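2. Planning and budgeting for your kit
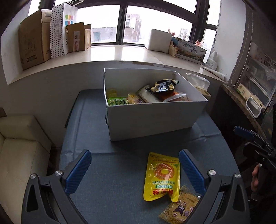
Fig. 2: Hand-held grippers at a snack-sorting task. Two packets on the cushion, more in the white box.

Read this section before you order anything. Getting the list right now means you can start recording on the day the boxes arrive, and that's a lovely feeling!

Snack packets are a great first task (cheap, easy to find, and surprisingly varied to grip). Stand-up pouches and clear bags behave very differently between the jaws, so budget for a mix.

1. Decide how many stations you want. Each station needs 2 Humach grippers, one for each hand.

2. Measure your work surface. A padded top is fine, and so is a table. Leave enough width for both grippers to open fully without touching.

3. Write your object list. Choose soft packets in several sizes, plus an open-top box to put them in. Plan on replacing crushed packets as you go.

4. Add spares. We suggest 4 pairs of jaw pads per station for the first year. Pads are sold separately through Odby, and they ship faster if ordered with the grippers.

5. Fill in the Bai planning sheet and send it with your order. Quote part number 922 for the standard pad set.

Note: Orders for the spring delivery close on 14th February. Quotes issued in January stay valid until then.

Note: Allow up to 9 working days for delivery from the Skurstead warehouse.

Caution: Do not buy third-party pads to save money. A pad of the wrong thickness stops the jaws closing evenly and can strain the hinge.

Caution: Keep fingers clear of the jaws when fitting or changing pads.

Once your sheet is confirmed, go to section 3, Unpacking and first checks.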